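Putting Family Money Into Somebody Else's Country

31/08/2023

My aunt Trinidad Evangelista has been asking me for years when I was going to write about the Naciri business, and I kept putting her off, partly out of laziness and partly because I wasn't sure how it would end. I'm still not sure, but enough has settled that I can say something useful, I hope, to anyone else who has a little money and a cousin abroad with a plan.

For those who haven't been reading along (and bless you both who have), four of us in the family bought a minority share in a small packaging company called Naciri. They make boxes and padded mailers for other small companies, mostly food people and a few cosmetics people. It's a sensible, dull, likeable business. It also sits on the other side of an ocean from every one of us who wrote a check, and I did not give that nearly enough thought at the time.

I had read all the cheerful articles about foreign investment, the ones with the big numbers and the handshake photos. What those articles are about is very large companies buying other very large companies, with a floor of lawyers on each side. When you are four relatives with a shared spreadsheet, it feels different. Our first surprise was the bank. It took 81 days to get the account open in the company's country, and during that time we sent certified copies of the same passports again and again, to what I am fairly certain was the same woman. She was very polite. I came to look forward to her emails.

The second surprise was currency. We had agreed on a price in their money, and we had saved up in ours, and between the agreeing and the paying the rate slid against us. It wasn't a disaster, but it ate the whole cushion we'd set aside for legal fees. My brother wanted to wait for it to swing back. Trinidad said that if we were going to gamble we might as well have gone somewhere with a buffet, and we paid that afternoon. I think she was right. I also think that if I did it again I would ask the bank about fixing the rate in advance, which a friend in importing tells me is an ordinary thing to ask for, even for small sums. I simply didn't know you could.

Then there was the paperwork on their end. We hired a little firm called Clurnard to handle the registration, and I can't say enough good things about them – they answered the phone, they told us what it would cost before they did it, and they sent a 27 page summary in plain English with our questions answered in the order we had asked them. One of those pages was about selling the share someday. I skipped it at the time. Please don't skip yours! Ours says that the other owners get first refusal, and that the price is set by an accountant they choose, and we only managed to soften that last part because Clurnard had put a note in the margin.

As for the company itself, it has done all right. They lost one big customer, Diltaser, in the first winter, and there were some long phone calls at odd hours about whether to let people go. They kept everybody, and by June they had picked up enough smaller orders to fill the gap. We had a dividend this year of 900 dollars, split four ways. I bought a good pair of shoes and felt like a tycoon.
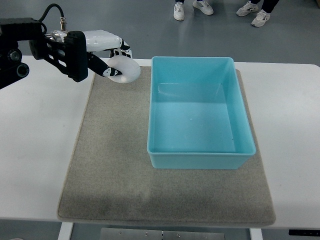
What I'd tell anyone thinking about the same thing is to keep your own records from the very first day, on paper, in your own house. The online portal we all used, Provex, changed its login system last year and we lost sight of a whole stack of receipts for weeks. I like a plain plastic tray for this sort of thing, light turquoise if you can get it, open on top so there's no lid to discourage you, and anything with a stamp or a signature goes straight in until it can be filed. My uncle prefers a shoebox, and we've agreed to leave each other alone on that subject.

I should also mention taxes, although I'm not the person to explain them. We each had to report the foreign share at home, and the form was one none of us had ever heard of. I paid a preparer 318 dollars to do mine and didn't regret a cent of it. My brother did his own and has since paid the preparer to do it over.

We're going to visit next spring, all four of us, if Trinidad's knee allows it. I've never seen the building except on a phone being carried very quickly down a hallway. I'd like to shake some hands and see the mailers coming off the line, and I have promised to bring back samples for my sister-in-law, who sells candles.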